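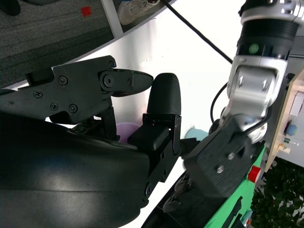
purple bin, the pale one

3 December 2021. Quick one before bed. Sorted bins all afternoon - well, 16 of the 18, my back gave out. Ginette Tessier came by for the yarn she left in September, took the wrong bag, came back, took the right one. Purple bin is for kids' craft stuff now, NOT winter hats. Must write that on the lid. Teal things still have no home. Found 11 dollars in an old Fedley envelope, spent it on tape. Tommorow the shelf by the door, if teh brackets come. Feet hurt. Soup again.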